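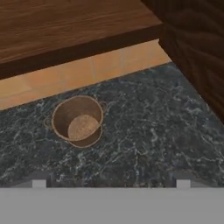
Wrist cam view from the sim kitchen. Copper pot, marble counter, gripper open.

ok thread time. club project update, typing this between class and the bus so forgive me

1/ for anyone new – we're the student robotics club at Pearce, and this spring's project is Skirier. Sim only for now. Goal is a policy that picks up cookware by the handle and moves it where you ask. Pots first. Pots are awful

2/ why awful: thin loop handles. The collision mesh we started with treated each loop as a solid blob so the fingers would "grab" air right next to the wire and the pot came along anyway. Looked great in the demo. Was totally fake

3/ Toàn Ngô redid the handle meshes over two evenings. Real hole in the loop now, fingers can go through it. Success rate fell off a cliff the same night lol

4/ numbers bc people asked. 154 test episodes on the new meshes, 51 successes. Old meshes were way higher but I'm not posting that number, it was measuring the blob

5/ a success = pot off the counter, held 2 seconds, no tipping past the limit. We argued over the tipping limit for a whole meeting. Rania Lahlou wanted it stricter (soup argument) and she won

6/ the pot in the pic is seen almost straight down from the wrist. Rim is just a slightly squashed oval from up there, handles on opposite sides. From this angle the policy has basically no clue how tall the thing is. It learns to guess. It guesses badly

7/ so we added a second camera off to the side. Helped with height, made training slower, and half our saved episodes didn't have that view so they had to be rerendered. If you're starting a project like this save the full sim state from day one. please. I am begging

8/ other thing, the counter. We randomize textures and this dark marble with all the pale veins is the one the policy hates most. Our guess is thin light lines on dark + thin light handle = confusion. Plain counters it does fine on

9/ Toàn thinks it's not the veins at all and it's the lighting, everything is so soft and even that the pot hardly has a shadow. Could be! We have a run queued with the same counter and harder lights. Will post whichever one of us is wrong

10/ someone in replies asked why the gripper starts so wide. Leftover from the mug task, we never changed the start pose. With loop handles you want to come in half closed. Tried that by hand on the keyboard teleop and it was so much easier, so that's going in the next batch

11/ keyboard teleop btw is miserable. Four of us recorded all the demos and my wrist still hurts. Irnon (the lab machine, yes it has a name) also drops frames if anyone has a browser open on it. CLOSE YOUR TABS

12/ things that did work: slowing the last bit of the approach way down. Before, the fingers would clip the rim and send the pot spinning into the backsplash. Now it creeps in and you mostly get a clean miss or a clean grab. A clean miss is fine, it can retry

13/ retry was Rania's idea too. If the fingers close and read zero width between them, open, back up, go again. Max 4 tries. Dumb little rule, sits outside the policy completly, and it's my favorite part of the repo

14/ (the 51 does not count retries. first try only. with retries on it's better, I have to rerun it with fixed seeds before I say a number out loud)

15/ stuff that didn't work: turning the contrast up on the wrist image. Predicting the handle angle as a separate output. Me "fixing" the reward at 1am and flipping a sign, so it learned to run away from the pot. Very well I might add. Fastest training we've ever had

16/ question for sim people – how are you doing friction on thin metal parts? Ours slips out slowly even with the fingers fully shut. Cranking friction makes it stick like glue and then it won't let go when placing. Feels like there's a middle setting and we cannot find it

17/ also yes the kitchen layout is the same in most of our clips, wood cabinet on the right, peach tile. It's the default one from Asisau, which is what we call our scene generator. More layouts are coming, the drawers are broken in two of them

18/ entry form for the student showcase is in as of 06/06/2024, so now we have to have something to show. It's in August. Plan is a live sim where visitors choose the pot and the counter and we all stand there sweating

19/ if you're at Pearce and want in, you don't need to know any ML. We need people for meshes, lights, and looking at failed episodes and tagging what went wrong. That last one is weirdly fun, bring snacks

20/ missed my bus writing this. anyway friction tips pls, replies are open

21/ oh and someone asked for the mesh files. Toàn says yes once he's cleaned up the names, currently one of them is called pot_final_FINAL_handle_ok and he's embarassed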